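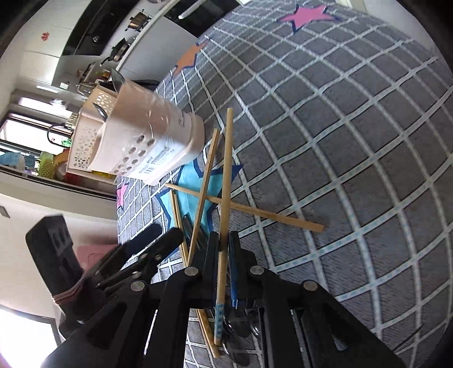

Historia Naval Contemporánea
Unidad 6. El bloqueo y el derecho de presas en la era del vapor
Material de apoyo para las sesiones del jueves

6.1. Objeto de la unidad

La presente unidad estudia el bloqueo marítimo como instrumento de guerra económica entre la Declaración de París de 1856 y el final de la Primera Guerra Mundial. Se presupone la lectura de la unidad 5, dedicada al corso y a su abolición, cuyos conceptos no se repiten aquí.

6.2. La Declaración de París

Firmada al término de la guerra de Crimea, la Declaración fijó cuatro principios: la abolición del corso; la protección de la mercancía enemiga bajo pabellón neutral, salvo el contrabando de guerra; la protección de la mercancía neutral bajo pabellón enemigo, con la misma salvedad; y la exigencia de que el bloqueo, para ser obligatorio, fuese efectivo, es decir, mantenido por una fuerza suficiente para impedir realmente el acceso a la costa enemiga.

Estados Unidos y España no se adhirieron en aquel momento. La adhesión española se produjo en 1908. El alumnado deberá tener presente esta circunstancia al examinar la guerra hispano-estadounidense de 1898, en la que ambos beligerantes se atuvieron en lo esencial a unas normas que no habían suscrito.

6.3. Bloqueo cercano y bloqueo a distancia

El bloqueo clásico se ejercía a la vista del puerto. La mina, el torpedo y, más tarde, el submarino hicieron muy arriesgada la permanencia de grandes buques frente a una costa defendida. En 1914 la Royal Navy optó por controlar los accesos al mar del Norte: el canal de la Mancha, al sur, y el paso entre Escocia y Noruega, al norte. La compatibilidad de este sistema con el requisito de efectividad fue discutida por los neutrales durante toda la contienda.

6.4. El contrabando de guerra

La Declaración de Londres de 1909 distinguía entre contrabando absoluto, contrabando condicional y artículos libres. No llegó a entrar en vigor por falta de ratificaciones. Las listas se ampliaron a partir de 1914 hasta que la distinción perdió buena parte de su valor práctico. Se recomienda prestar atención a la doctrina del viaje continuo, que permitía considerar el destino final de la carga aunque el buque se dirigiera a un puerto neutral.

6.5. Visita, registro y tribunal de presas

El buque captor debía conducir la presa a puerto y someterla a un tribunal. La captura no transmitía por sí sola la propiedad definitiva. En clase se comentarán los apuntes de Nest Skyrme sobre la carga de la prueba, disponibles en el repositorio Cenura.

6.6. Trabajo escrito

Cada estudiante entregará un comentario de 500 palabras sobre una de las dos cuestiones siguientes:

- Alcance del requisito de efectividad en el bloqueo a distancia.
- Posición jurídica del cargador neutral ante la doctrina del viaje continuo.

Las citas textuales no computan en la extensión. Para presentarse a la prueba final se exige una asistencia mínima del 80 % de las sesiones.

6.7. Lecturas

Obligatoria: K. Ackroyd, cuaderno Cantero, capítulo 2 y apéndice documental.
Complementaria: N. Skyrme, apuntes sobre tribunales de presas, hasta la página 27.

Las consultas se dirigirán a la profesora Kirsty Ackroyd, seminario Celtholm, previa solicitud de cita.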